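12 de setembro
Por Redação Pleltham

Mercado de produtores volta ao largo de Heren e traz mais horas de manhã

Confesso que já tinha saudades. Depois de uma longa pausa que começou em janeiro, o mercado de produtores de Pleltham está de volta ao largo de Heren, e eu fui lá cedo, ainda meio a dormir, para ver como corria a reabertura. Correu bem, digo já! Havia fila para o pão antes de abrirem as bancas e o café da esquina esgotou os pastéis num instante (eu fiquei sem o meu, para que conste).

O que muda, para quem não acompanhou a história: o piso do largo foi todo levantado por causa das condutas de água, e as bancas andaram encostadas ao parque de estacionamento da Firkolach, onde o vento não perdoava. Eu cheguei a correr atrás de um molho de salsa naquele parque. Agora regressam ao sítio de sempre, com nove filas de bancas e um corredor mais largo no meio, que faz muita falta a quem anda com carrinhos de bebé ou cadeira de rodas.

O horário também estica. As bancas abrem às 9 e só fecham às 3 da tarde - antes era tudo a correr até ao meio-dia e quem dormia um bocadinho mais já só apanhava couves.

Saco de pano e legumes, o básico para uma manhã de compras.
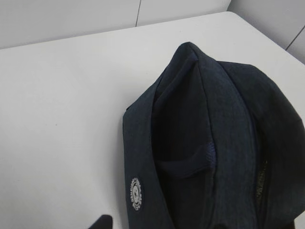
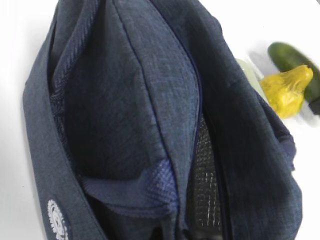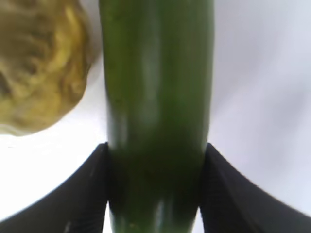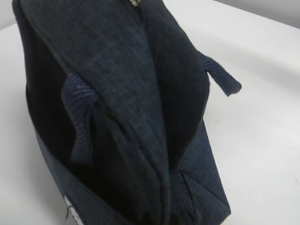

Página alterada pela última vez às 18h40 do dia da publicação

Quanto a preços, fiz a minha voltinha do costume e achei tudo mais ou menos na mesma. Os tomates estavam um pouco mais caros do que antes da pausa, mas as ameixas compensaram, e trouxe um queijo fresco que não chegou inteiro a casa. Quem gosta de mel que vá ao fundo do corredor, do lado da fonte, e que prove o de castanheiro. É forte, aviso!

A grande novidade para mim é o autocarro. A carreira que vem do bairro Schnyder passa a parar mesmo à entrada do largo nos dias de mercado, e isso poupa a subida a pé, que com sacos cheios custa bastante. A paragem provisória está assinalada com uma placa amarela e, pelo que percebi no local, fica assim pelo menos até ao fim do outono. Para quem vai de carro, o parque da Firkolach continua aberto, com cinco lugares reservados a cargas e descargas.

Segundo a junta, passaram pelo largo nesta primeira manhã quase 900 pessoas. Não me admira nada, houve uma altura em que mal se andava entre a fruta e as flores. Ficaram algumas coisas por resolver: faltam bancos à sombra, as casas de banho ainda estão fechadas e a torneira da fonte deita um fiozinho de água que dá pena. A junta diz que trata disso nas próximas semanas - cá estarei para ver.

As inscrições para novos vendedores continuam abertas no balcão da junta, e para a próxima edição já está prometida uma banca só de plantas aromáticas.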